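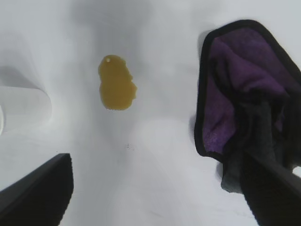 Photo: Olga Prata / Briddale Community Pages

14 Jul 2022

The new white tables at the Pimwood Hall tea room have been in place since spring, and everyone who has sat at one will know they show every drop. So it seemed only kind that the hall's summer get-together, which drew 58 neighbors from all over Briddale, began with a good old-fashioned lesson in wiping up a spill.

Nneka Ekpo, who has run the tea room for longer than she cares to say, led the session, and she had plenty to share (much of it learned from her own grandmother, bless her). Her first rule is to leave the paper towels on the roll and reach for a folded microfiber cloth.

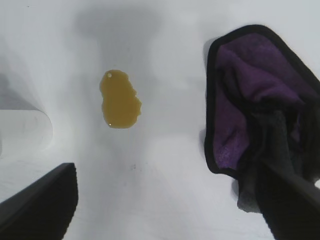
A purple and gray microfiber cloth beside the spill.

"Start at the outside and come in toward the middle," she told the group, "and then turn the cloth to a clean side and go over it again." People always want to scrub, she said, and scrubbing just gives you a bigger puddle than the one you started with. Go gently, and when the cloth has had enough, rinse it and wring it well.

She also likes to see a tipped cup dealt with first, before anybody bothers with the puddle.

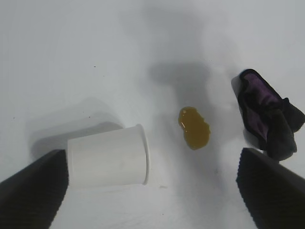
Armindo Godinho, a regular at the Thursday-morning card table until it moved to evenings, wanted to know about sticky drinks, and got a very full answer. A little warm water on the cloth, a short wait, and then a dry one to finish.

The tables themselves cost the hall $2,780, most of it raised at the December bake sale, and roughly 600 cups of tea are served on them every month.

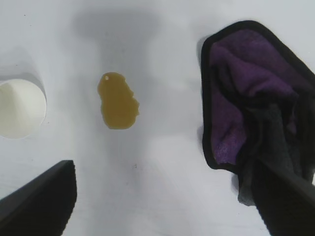 Anyone who missed the morning can pick up Nneka's handwritten tips at the counter, where there are 40 copies in the basket by the sugar. The tea room stays open all summer, and she would love to see some new faces.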